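Simple interrupted suture: practice notes for the skills room

These notes are for students who have already learned to load the needle holder and tie an instrument knot. If you still fight with the knot, go back to the Vorport practice sheet first and tie it 17 times on a string.

What you need

Needle holder, toothed forceps, suture scissors, one curved needle with thread, a scalpel, and a piece of tissue on a tray. Keep the tissue moist with a little saline.

Step 1. Plan the stitches

Look at the cut before you touch it. I like to put the first stitch near one end and go along, but many teachers begin in the middle and divide each half again. Both ways are accepted on the Clorkance course.

Step 2. Take the first bite

Enter the surface with the needle at a right angle. Turn your wrist and follow the curve of the needle, do not push it straight. Come out in the cut, then take the same depth and the same distance on the other side.

Step 3. Tie and cut

Lay the knot flat and move it to one side of the cut. Pull only until the edges touch. If the skin becomes pale or folds, the knot is too tight. Leave short tails so that you can hold them later for removal.

Step 4. Continue along the cut

Repeat with even spaces. With four stitches in place, the cut should look like a narrow closed line with no gap, and each knot has its own tails. Before you cut the long thread, compare the spaces between the stitches. 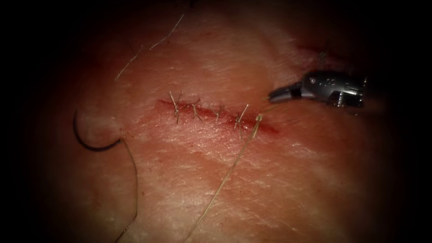
Step 5. Check your work

Touch the line softly with closed forceps. If the edges open between two stitches, add one more there. If one edge is higher than the other, remove that stitch and take a new bite at equal depth.

Put the needle in the sharps box before you clean the tray.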